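Stinora Cell Working Group
Minutes of the March meeting, Nultov annex, 3:30 p.m.
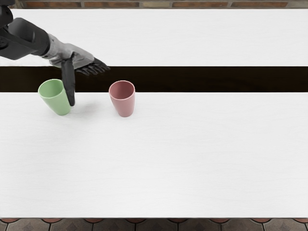 Sim view, cup task: hand between the green cup and the red cup, long digit hanging down.

Present: cell operations, simulation, maintenance, purchasing (left before item 5, taking the good pen).

1. Minutes of the last meeting
Approved, after the word "fixed" was changed to "adjusted" in every place it appeared.

2. State of the simulated cell
Simulation reported that the cup task now loads with the arm, the table and both cups where the layout file says they should be. The green cup leans a little in the view shown at the top of these minutes, with the long downward digit right up against its side. Operations asked whether the lean was intended. Simulation said it was not in the layout file. Maintenance asked whether the digit was intended. Simulation said that depended on the answer to the next item.

3. Thumb offset
Most of the meeting. The zero position for the thumb joint was changed on the real hand after its last service, and the new value was written on the service sheet. The sheet went into the Eberhard binder. The sim went on using the old value, as it had no way of reading the binder.

Maintenance holds that the difference is 2 degrees. Simulation holds that 2 degrees at the joint is plenty by the time you get to the tip, and drew this on the board. The drawing was admired and then argued with. It was agreed that both parties had been saying the same thing for most of the discussion, at increasing volume.

Decided: the service sheet is the reference. The sim file will be changed to match it, and the approach to the green cup will be replayed from the start at quarter speed before anyone touches the grasp settings. If the cup still leans, simulation will look at the contact settings next — and will change one of them at a time, which was minuted at the request of operations.

4. Run log
The overnight batch was set for 864 runs and completed. The log recorded all of them under the same file name, so we have the last one. It is a very nice run. Simulation will add the run number to the name and repeat the batch once item 3 is closed. Operations asked for a warning when a file is about to be overwritten. Simulation said there is one and that it is switched off. It will be switched on.

5. Maintenance on the real cell
Wrist cable: re-tied with more slack at the elbow. The old ties were cut off and found to be holding up a second, older set of ties.

Base bolts: torque checked, witness marks repainted. One mark had moved. The bolt had not, as far as anyone can tell, and the suspicion is that somebody painted it crooked. It will be looked at again next month.

Floor joint by the base plate: the Sika sealant has cured and the tape can come off. The footprint in it is permanent. Shoe sizes were compared without result.

Fingertip pads: spares are down to up to 8 usable ones, depending on how strict you are. Purchasing had left by this point, so the request will go by email, again.

6. Startup checklist
The checklist on the cell door still tells people to home the hand before clearing the table. Several cups have learned the correct order. The two steps will be swapped and the old sheet taken down. Last time the new sheet was taped over it, fell off, and put us back where we started.

7. Any other business
The annex kettle is not on the cell's circuit and should not be moved there.

Actions
Simulation: thumb zero from service sheet, slow replay, log names, overwrite warning.
Maintenance: copy of the service sheet to simulation, bolt mark, tape.
Operations: new checklist, email about pads.

Meeting closed at 4:50 p.m. Next one in April, same room, bring your own chair.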